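FOOD AND PLACE, UNIT 4
Street Breakfasts: Griddles, Batters and the Morning Crowd
Instructor: Chunhua Han
Section leader: Hoi-yan Liu

Reading before Tuesday: course pack, the chapter on morning trade, plus your own notes from the market walk. Bring the notes even if they have grease on them. Especially then!

1. Where we left off

Last time we talked about lunch vendors and how they set up close to offices and bus stops. Breakfast is a different animal, and I have been looking forward to this one all semester. A lunch customer may walk three blocks and stand in line for a good bowl of noodles. A breakfast customer is half asleep, has a train to catch, and wants something hot that can be eaten with one hand. Almost everything we cover today follows from that.

Keep three questions in your margins as we go. How long does the food take from order to hand? What was done the night before? What does the eater need to hold it with?

2. The thin batter family

A huge number of street breakfasts start with a loose batter on a hot flat surface. Think of the jianbing of northern China, with egg spread over the crepe and a crisp cracker folded inside. Think of dosa in South India, where the batter of rice and urad dal ferments overnight and comes out sour and lacy. Banh xeo in Vietnam uses rice flour with turmeric, though you are more likely to meet it later in the day.

They look like cousins, and people love to draw family trees for them. Be careful there. A thin batter on hot metal is such a good idea that cooks have come up with it many times over. If you want to claim a link between two dishes in your paper, show me a trade route, a migration or a loan word.

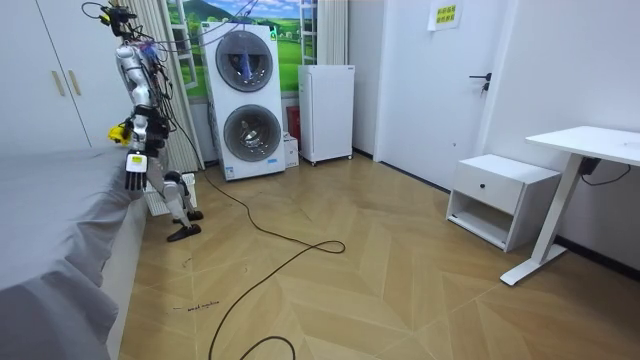 Fermentation deserves a minute of its own. A dosa batter needs a long rest in a warm spot, so the vendor's day starts the evening before with soaking and grinding. In cool weather the batter is slow and the cook has to plan around it. A jianbing batter can be mixed shortly before it is used, and the flavor comes from what goes on top: bean sauce, chili, scallion, cilantro. So in one dish the work sits in the batter, and in the other it sits in the toppings. When you taste them side by side in section you will notice this right away - the plain dosa is interesting by itself, and the plain crepe really wants its sauce.

3. Things in bread

The second big group is the filled bread. Egg sandwiches, bean sandwiches, potato fritters in a bun (vada pav, which I could talk about for an hour). Bread brings a second business into the picture, the bakery, and the vendor now depends on somebody else's oven. Ask where the bread comes from and at what time. You will often learn more from that than from asking about the filling.

4. Case: the Plirstead morning market

Hoi-yan Liu did her fieldwork at Plirstead and has kindly let us use her notes. On the morning she counted, the Emard griddle stall sold 276 crepes between opening and ten o'clock, from two griddles and with two people working. The Huang stall across the aisle sold soy milk and fried dough and closed as soon as the dough was gone. Total foot traffic was about 3,000.

Look at how the two stalls lean on each other. Emard sells nothing to drink. Huang sells no eggs. Plenty of customers bought from both, and each stall sent people across the aisle without any formal deal. We will come back to this pattern in the unit on night markets, where it gets much messier.

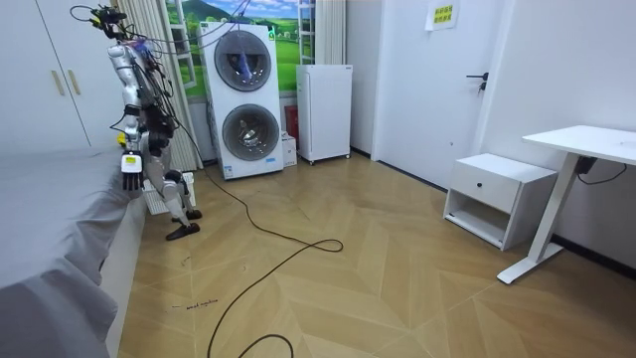

Fig. 2. Robot standing between the bed and the stacked washer and dryer.

One detail from the notes that I adore: the Emard cook judges the heat of the griddle by flicking a drop of batter onto it and listening. She doesn't own a thermometer. When Hoi-yan asked what the right sound was, the cook told her to come back every morning for a month and she would know.

5. Words to know

Comal: flat griddle used in Mexico and Central America for tortillas and more.
Tawa: flat or slightly curved pan used across South Asia.
Youtiao: long sticks of fried dough, often eaten with soy milk or rice porridge.
Holding time: how long a cooked item stays good to eat before it is served.
Anchor item: the one thing a stall is known for, whatever else it sells.

6. Assignment

Pick one breakfast food sold within walking distance of where you live. Buy it twice, once early and once near the end of the morning, and write two pages comparing them. Note the wait, the wrapping, the texture, and what the vendor was doing between orders. If you can, ask one question that isn't about price. The Ladard food hall counts as street food for this paper, but only the carts outside the doors.

The paper is worth 50 points. Drafts can go to Hoi-yan in section, final copies to me. Students with allergies can observe and skip the eating, and so can anyone who keeps a fast in the morning.

Next unit: porridge, congee and other things in bowls. Bring a spoon.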